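3.2 Workcell Layout and Maintenance

The workcell used for the handling trials, referred to in this paper as the Amgate cell, is one of two stations operated in the Nindberg laboratory. It was built in January and has remained in the same location since that time. This section records how the cell is set up and how it is kept in working condition. A large share of the faults reported in Section 5 came from the fixture and the cabling, and the procedures given here changed in response to them.

The cell consists of a wooden table, a rail frame fixed to the tabletop, and two robot arms mounted on opposite sides so that they face one another across a shared work area. The frame is made of slotted metal rails. Rails run along both the far and near edges of the table, and a pair of rails on each side carries an arm. The slotted profile was selected so that either arm could be moved along its side without drilling new holes. During the first weeks of operation this freedom proved to be a source of error. Small shifts of the arm base, caused by fasteners that had worked loose, appeared in the logs as a slow drift in grasp position and were at first treated as a calibration fault. After the cause was found, the mounting positions were marked on the rails and have not been changed.

Braces were added at the near corners to stiffen the structure. Before they were fitted, a fast stop by one arm could be measured as motion at the base of the other. The remaining motion is small enough that the controller is allowed to treat the two bases as rigidly connected.

The main test object is a strip of flexible black material. At the start of a trial the strip is laid flat on the wood, and the two grippers are then brought to it from opposite sides. Figure 4 shows the cell with both arms extended over the strip, which lies at a diagonal across the work area. The starting angle is varied between trials so that the policy does not come to rely on one approach direction.

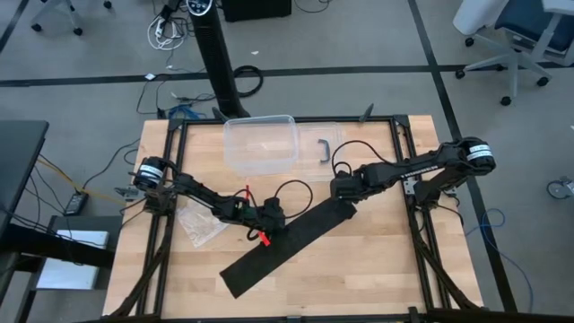 Figure 4. The two-arm Amgate cell during strip handling. The arms are mounted on the left and right rails, with the strip on the tabletop between them.

Cable routing received more attention than any other part of the setup. Each arm has a cable that must follow the gripper through its full range of wrist rotation. A cable that is too short pulls on its connector at the end of travel, and one that is too long can touch the strip and move it. The present arrangement leaves the cable in an open loop at the gripper. The length of each loop is set by hand with the arm driven to its extreme wrist angles, and the operator confirms that the loop stays above the work surface at all times. This check is repeated whenever a gripper is removed. Fixed cable carriers were tried on one arm and were taken off again, as they limited the forearm in poses needed for the task.

Power and data lines run across the floor around the table. No attempt was made to place them in a duct, given that the cell is changed often. The only rule is that lines may not pass under the table legs. Tape on the floor provides a visual reference for the position of the table. If the table is moved for any reason, it is returned to its reference position and the full calibration is run again.

Maintenance follows a fixed schedule based on the number of completed trials. After every 40 trials the operator inspects the gripper contact surfaces, wipes the tabletop, and looks for wear along both cables. Every 212 trials the fasteners at the arm bases and at the frame corners are tightened to a set torque, and the zero position of each joint is compared with the stored value. A gripper is taken off for service after about 3000 open-and-close cycles, or earlier if its closing current rises above the limit set at installation. Gripper service covers cleaning, inspection of the moving parts, and replacement of the contact surfaces. The cell remains out of use until both arms have passed the calibration routine.

The calibration routine itself was adapted from the Koech procedure for paired arms. Each arm touches a series of reference points on the table, and the relative pose of the two bases is then solved from the combined readings. The original procedure assumes a flat metal surface. On a wooden top the height of the reference points may change slightly with the season, and the points are therefore measured again at each calibration.

In total, 2649 trials were completed with the cell in the form described. Stoppages were entered in the maintenance log together with the part involved and the action taken. Entries were made by the operator on duty and reviewed at the end of each week - a practice taken over from the older Bandell cell, where undated repairs had made several months of results hard to interpret. Trials run between a suspected fault and its repair were marked in the data and are left out of the success rates in Section 4. They are retained in the full record and are used in Section 5 for the analysis of drift.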